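4. Instalação e primeira utilização do filtro de água Nonden

Esta secção aplica-se ao modelo de bancada Nonden e às respetivas recargas. A instalação faz-se sem ferramentas elétricas. Antes de começar, confirme que a torneira tem rosca exterior ou interior normalizada; para torneiras com chuveiro extraível, consulte a secção 7.

4.1 Antes de começar

Retire todas as peças da embalagem e compare-as com a lista impressa na tampa. Se faltar alguma, não inicie a montagem e contacte o revendedor. Guarde a caixa até terminar a verificação de fugas.

Vai precisar de um pano seco, de uma bacia baixa e de um recipiente para recolher a primeira água. O adaptador Rulside vem dentro do saco pequeno, junto com os vedantes.

ATENÇÃO: utilize apenas água fria da rede. A água quente deforma o corpo do filtro e danifica a recarga de forma permanente.

4.2 Montagem na torneira

1. Feche a torneira e desenrosque o arejador à mão. Se estiver preso pelo calcário, envolva-o num pano embebido em vinagre e espere antes de voltar a tentar.

2. Limpe a rosca da torneira e seque-a bem.

3. Coloque o vedante plano dentro do adaptador Rulside. O lado liso fica virado para a torneira.

4. Enrosque o adaptador à mão até sentir resistência. Não use alicate.

5. Encaixe a válvula de desvio no adaptador e rode o anel até ouvir o estalido.

Nota: em torneiras com rosca exterior, o adaptador é dispensado e a válvula enrosca diretamente. O vedante continua a ser necessário.

4.3 Ligação do corpo do filtro

1. Escolha um local plano e estável ao lado do lava-loiça, afastado do fogão e da luz direta do sol.

2. Ligue o tubo branco à entrada marcada com a seta e empurre até ao fundo. O tubo não deve ficar dobrado nem esticado.

3. Desenrosque a tampa do corpo do filtro, retire a película da recarga e introduza-a com o anel de borracha para baixo.

4. Volte a colocar a tampa e aperte à mão até as duas marcas ficarem alinhadas.

CUIDADO: não lubrifique o anel de borracha com óleo alimentar nem com vaselina. Se estiver seco, humedeça-o com água.

4.4 Lavagem da recarga

A recarga nova liberta pó de carvão. É inofensivo, mas deixa a água cinzenta nos primeiros instantes. Abra a torneira devagar, com a válvula na posição «filtro», e deixe correr durante 5 minutos para o lava-loiça. Feche, aguarde 2 minutos e repita uma vez. 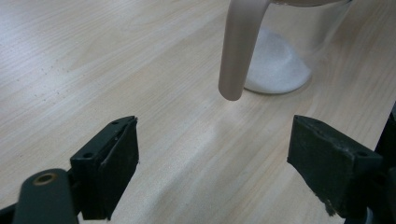
Terminada a lavagem, faça a verificação da água antes de a beber. Encha um recipiente até meio e deixe-o repousar. O vidro incolor, como o do recipiente transparente na fotografia, pousado sobre um tampo claro, é o mais indicado, e as canecas opacas não servem para este fim. Observe a água de lado e depois de cima. Limpe primeiro o tampo: grãos escuros minúsculos na madeira, como os que se veem na mesma fotografia, confundem-se facilmente com resíduos de carvão no fundo do recipiente. Se a água continuar acinzentada, repita a lavagem. Bolhas finas que sobem e desaparecem são apenas ar.

4.5 Verificação de fugas

Seque todas as ligações com o pano e coloque a bacia por baixo da válvula. Abra a torneira ao máximo, na posição «filtro», e passe um papel absorvente por cada união. Se o papel ficar húmido:

– na união com a torneira, retire o adaptador e verifique se o vedante está direito;
– no tubo, puxe-o, corte a ponta a direito e volte a encaixá-lo;
– na tampa, abra o corpo do filtro e confirme a posição do anel de borracha.

Não utilize o filtro enquanto houver fuga, mesmo que seja só uma gota.

4.6 Utilização diária

De manhã, ou depois de várias horas sem uso, deixe correr um pouco de água antes de encher o copo. Essa primeira água pode ser aproveitada para regar plantas. Para lavar loiça, passe a válvula para a posição «rede» – a recarga dura mais tempo assim.

Substitua a recarga depois de 115 dias de utilização ou mais cedo, se o caudal diminuir de forma evidente. Escreva a data de colocação na etiqueta autocolante e cole-a na parte de trás do corpo do filtro. Em caso de ausência prolongada, retire a recarga, deite-a fora e instale uma nova no regresso.

As recargas Rustad da geração anterior não são compatíveis com este modelo, embora encaixem no corpo do filtro.

Revisão do texto: Danica Rusnák. Versão de 27 de agosto de 2025.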